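Chapter 4
Learning Kitchen Tasks in Simulation

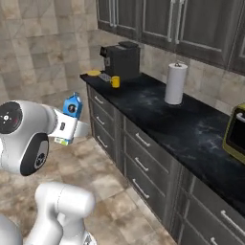 Why train a robot in simulation first?
Practice is cheap there. A dropped carton costs nothing, and a reset takes no time at all.

This chapter: one method, one result. The method is Fokari, a way of mixing a small set of human demos with a large set of generated ones. The result comes from the Nekmont kitchens, 12 room layouts with swapped counters, cabinets and tile. Same arm thruout.

Start with the demos. A person steers the arm, picks up an item, sets it down. Short runs, 5 per task. Fokari cuts each run into pieces, moves the pieces to fit a new layout, and plays them back. Failed playbacks get thrown out. What was left: 1764 good runs, all used for training.

Does the policy hold up in a kitchen it has never seen? Mostly, for pick and place. Drawers are harder, see Section 4.2. Grasp angle matters more then the early papers assumed.

Before reading on, review the notes on behavior cloning in Chapter 3. You will need the loss function.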